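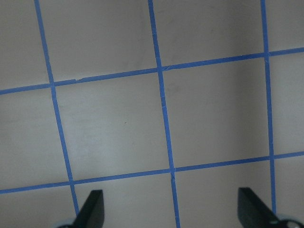
Should the person teaching a robot hold the arm or drive it from a controller?

For contact work on a small bench, hold the arm. For nearly everything else, drive it remotely, and budget for the extra hours of operator training.

I give this answer often enough that the reasoning deserves to be written down. The usual comparison between hand guiding and teleoperation is made on speed, and speed is the least interesting difference between them.

Hand guiding is fast. A new operator can move a back-drivable arm through a pick and place within minutes of sitting down. The motion is smooth, the joint limits are felt before they are reached, and no interface has to be learned. At Kütt, where I worked on fixture loading, we recorded 419 demonstrations by hand before anyone trained a policy on them. The trajectories were clean. The policy was poor.

The fault lay in what the operators knew while they were recording. A person standing at the arm looks at the part from above and from the side. They lean in. They feel the part seat through the wrist. The policy had a wrist camera and joint positions. Our operators were solving the task with information the policy would never receive, and the recordings preserved the answers without the evidence. Hands also wandered into the camera view, and the network was quite willing to treat a thumb as a cue for closing the fingers.

Remote control removes much of this, provided it is done strictly. The operator should see the camera feeds the policy will see and nothing else. If the task can't be done that way, the camera placement is wrong, and it is better to learn that in the first afternoon than after a month of collection. Many teams run teleoperation with the operator seated a few feet from the robot, glancing past the monitor whenever depth becomes uncertain. Those recordings have the drawbacks of both methods.

The objection to remote control is that it produces hesitant data. This is correct. Early sessions are full of pauses, small reversals and approaches made from too high. On the Grirstead cell we discarded the first 297 episodes from new operators, and I would discard them again. Hesitation is learned by the policy as readily as anything else. A pause with no visible cause is particularly harmful, as the same image is paired with moving and with standing still.

The remedy is practice, on a schedule, before collection begins. An operator needs about as long to become dull and consistent at a remote arm as at a sewing machine. Managers dislike this figure and prefer to buy a better controller. The Joritz handsets we tried were pleasant to hold and had lower latency than our old ones, and the pause rate among untrained operators hardly moved.

There is also the matter of variation. Over 2,150 episodes sounds like a large set until the start positions are plotted. People return the part to the place that is convenient for the right hand. Divide the work surface into cells, assign a cell to each episode, and record the assignment with the data. Rotate the part as well. It is tedious, and operators will say it slows them down, but a smaller set spread evenly over the surface has served me better than a large one gathered in a corner.

I make one exception for hand guiding. Insertion, wiping and anything else governed by force are awkward to demonstrate through a controller that returns no force. In such cases I would guide the arm, log wrist torque, and then replay each trajectory with the person out of view, keeping only the replayed camera images. Grotari has used this procedure on connector work with 4 arms. It roughly doubles robot time. Robot time is cheaper than relabeling, and much cheaper than explaining to a customer why the cell works only with its instructor standing next to it.

What I would like to see reported more often is the view the demonstrator had. Papers and product sheets give the number of episodes and the model of arm. Few state where the person stood or what they could see. Without that, the episode count says little about whether the same data would be worth collecting again.

12 comments — 38 shares

Related
Choosing a wrist camera angle before you choose a lens
Replay as a test of demonstration quality
When to throw out a recording session
Latency budgets for remote arms

Contact | Copyright, all rights reserved | Back to top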